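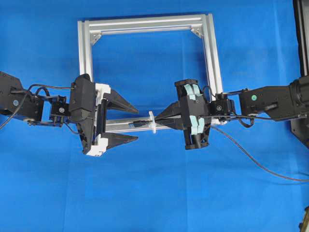

Owner-operator lease, truck keeps coming out of my check. Am I an employee or not?

Posted by flatbed_gurura

So I've been leasing on with a company called Prosance for a little under a year now, hauling out of the Lyons yard. They call me an independent contractor. I signed the contractor agreement and the truck lease on the same afternoon, same desk, same guy sliding me the pages. I didn't read all of it, go ahead and yell at me.

My problem is this. The truck payment is $800 a week and it comes out whether I roll or not. In July I sat for 9 days waiting on loads (they kept telling me "tomorrow") and I ended up with a settlement check of $158. For two weeks! I can't take loads from anybody else because the lease says the truck only runs under their authority. They tell me what time to be at the shipper, I have to use their fuel card, and if I turn down a load I go to the back of the line and stay there.

A driver I met at the fuel stop in Firninwood said there have been lawsuits over this kind of thing and I might be owed minimum wage. Is that for real? And does it matter that I signed something saying I'm a contractor? I also think there's a part in there about arbitration but my copy is missing pages 4 and up, so I can't tell you what it says.

gearjammer_pat

Been there. Turn in the keys and go company. The lease is a trap, they all are. You won't win anything and you'll be blackballed.

oldpaperwork

I'm not a lawyer, but I did dispatch for a long time and then worked in a payroll office, and I've sat through one of these cases from the boring side (pulling records, mostly).

Signing a paper that says "contractor" doesn't settle it. For federal wage law they look at how the job really works: how much control the company has, whether you could make more money by running your business well, who put up the investment, how permanent it is, that sort of stuff. Not being able to haul for anyone else in a truck you're paying for is the kind of thing lawyers ask about first. Getting punished for turning down loads is another. I wouldn't promise you anything off that, because plenty of lease drivers have lost too, and your state may use a different test than the federal one.

On the $158 check, if you were found to be an employee, then the question is whether your pay for the hours worked in each week came in under minimum wage once the deductions are counted. Waiting time gets messy. Sitting at home with your phone on is a lot different from being stuck at a dock. So write down now, while you remember it, where you were on each of those days and who told you to stay put. Save the texts. Take screenshots of the dispatch app too, as people lose access the minute they quit.

Get the whole contract. Ask for it in an email, keep it polite, and don't say why. There's a federal leasing rule that says you're supposed to have a copy of the lease, and it also covers how charge-backs get spelled out, so ask for the itemized settlements at the same time.

The arbitration part matters but don't let it scare you off. Transportation workers sometimes get treated differently there and it depends on the wording and the state. That's a question for a wage and hour attorney. Lots of them will talk to you for free the first time. Don't sit on it for a year either, there are deadlines and back pay drops off the far end as time goes by.

Oh, and before you hand back any keys, read the default section of the truck lease! Some of them make the rest of the payments due all at once.

flatbed_gurura

Thank you, that helps a lot. I sent the email this morning and asked for the full lease and every settlement since I started. Pat, I hear you, but I've got too much into this truck to just walk off without at least talking to somebody.

lumper_no_more

Same boat, different company. The free call was worth it for me. She wanted the settlement sheets before anything else, so have those in order when you phone. I had mine in a grocery bag and it took me a whole evening to sort them.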